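Packing the small-items box for a room move

Posted Nov 26, 2019 by Soledad Aguirre

Every room move produces a residue of objects too small for the main cartons: cases, chargers, spare lenses, tape, adapters, the contents of the nightstand. Spread through larger boxes, they sink to the bottom and are found weeks later. The method below puts them in one carton, packed last and opened first. It assumes a bedroom whose furniture, bedding and rugs are still in place.

What you need

One small cardboard box with four intact flaps
One roll of clear packing tape
A second strip of tape for the label, or a marker
Tissue or plain white paper
Zip bags, sandwich size

I use the Trument small carton, which is sold flat in packs. Any box of similar size works if the board is dry and the bottom creases have not been folded more than once or twice. Do not use a box with a handle cutout. Earbud cases fit through the cutout.

Step 1. Build the box

Fold the short bottom flaps in first, then the long ones. Run one strip of tape along the center seam and carry it up each end wall by the width of your hand. Run a second strip across the first. Turn the box over and press on the bottom from inside with your palm. If the seam opens at all, tape it again before loading.

Step 2. Set it where you will work

Place the box on a low, flat surface beside the bed with all top flaps standing up. Do not fold them outward and down. Upright flaps add height, keep round items from rolling off the top of the load and give you somewhere to stick a torn piece of tape. Keep the box off the mattress, where it tips as soon as one side is heavier.

Step 3. Close every case before it goes in

Contact lens cases: tighten both lids, then bag the case if there is solution in it. A flat case with domed lids should lie lids up.

Earbud cases: check that both earbuds are seated, then snap the lid shut. Put the charging cable in a separate bag. A cable wrapped around the case works the lid open.

Oval or rounded cases: these may stand on edge along a wall of the box if they are held there by something else. Standing alone, they fall over when the box is lifted.
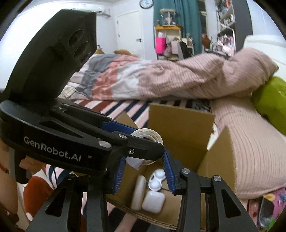

White cases on white paper are easy to lose. If most of your small items are the same color, pack the paper around the sides only and leave the bottom bare until the last item is in. Before throwing out any used paper at the other end, open each ball and flatten it. I lost one half of a pair of earbuds in the Vellham move in July by skipping this.

Step 4. Fill the gaps

Crumple the paper loosely. A tight ball leaves space around itself and does nothing. Push it into the corners first, then between items, until nothing shifts when the box is rocked. Leave a hand's depth at the top.

Step 5. Tape goes in last

The roll of tape rides in this box, on top of everything else. You will want it on arrival for broken seams. Fold the free end under by a fingertip's width so that it can be found again. Tear off the strips for closing the box before you put the roll in, and hang them from the back flap.

Step 6. Close and label

Fold the short flaps, then the long ones, and apply the strips you set aside. Label one side and the top. Write the room and the word FIRST. If you number your cartons, give this one the last number in the run. On the Grustcombe job the run ended at 141, and that was the only box opened on the first night.

Bedding, knit blankets and soft toys stay out of this box. They go in bags once it is sealed.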